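Filed under: Workshop & Garage > Small Tools > Out and About

What I Brought Home from the Robot Open Day

Every November the people at Vandamach open their doors for an afternoon, and this year my neighbor Luminița Surdu talked me into going along. I went mostly for the company (and the coffee, if I'm telling all), and I expected to stand at the back being polite while somebody talked about motors. Well, I stayed until they were switching the lights off, and I came home with two pages of notes about keeping a tidy workbench, so I suppose it counts as work for this page!

The part I liked best was the table where a robot arm with a dark hand was being put to work on a tool roll, the fabric kind with pockets down the middle and a flap on either side. Amedeo Rinaldi was looking after that table, and he was very patient with me. He said cloth is much harder for a machine than a nice solid box, and I told him cloth is hard for me too, as anybody who has watched me fold a fitted sheet will know. He let me ask as many questions as I wanted, and nearly everything he told me about setting up for the robot made me think of something I do badly in my own garage.

Start with the table. Theirs was pale and plain and dull, with no shine to speak of, and a black tool roll stood out on it beautifully. My bench is a dark brown thing covered in old varnish drips, and I lose screws on it all the time. When I got home I cut up an old off-white window shade and pinned it over the end where I do fiddly jobs. It cost me nothing and I found a watch battery the first evening. If you don't have a shade, the back of a leftover piece of vinyl flooring does nicely, or a plain tray from the kitchen if the job is small.

Next, the roll itself. Lay it out completely flat before you put anything in or take anything out. I have always been a peeker, the sort who lifts one flap and feels around inside, and that is how I once stuck a pick into my thumb. Open it all the way, smooth the flaps down with your whole hand, and keep a palm on the flap while you slide a tight tool out of its sleeve so the cloth doesn't ride up with it. Small tools go in the same pocket every time. I've put a dab of nail polish on the end of each of my little screwdrivers and a matching dab by each pocket, and my grandson can now put them all back without asking.

If your roll has gone stiff and wants to curl up on you, empty it, roll it backward, inside out, and leave it overnight with a rubber band around it. Mine is old heavy canvas and it took 2 nights. A padded one may need a bit longer, and please don't iron the padding, I have made that mistake for all of us.

Then there is masking tape. I use miles of it, and I leave the bits everywhere. A crumpled wad will stick itself to a sleeve or the bottom of a mug, and then it turns up in the paint. I now keep an empty soup can screwed to the side of the bench for the scraps. The roll of tape lies flat at my right hand and I fold over a small tab at the end each time I tear a piece off. Thirty seconds of scratching at the edge with a fingernail doesn't sound like much, but it adds up over a winter. If the tape has dried out along the edge and tears in slivers, try ten seconds in the microwave, and stand there while you do it.

Luminița asked Amedeo how many goes it takes before the arm gets good at a job like that, and he said their tally for the tool roll stood at 3,329, which made me feel a lot better about my fitted sheets. I wrote the number on the garage wall in pencil. I also bought a new roll on the way home, with 36 pockets, and I have filled maybe half of them so far.

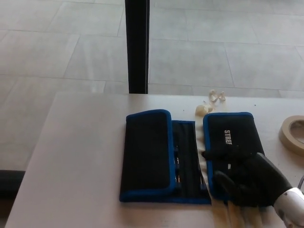

The rest will get my needle files and the little brass brushes, once I've cleaned the paint out of them. I've had them soaking in a jam jar of warm soapy water by the sink, and they still want another day.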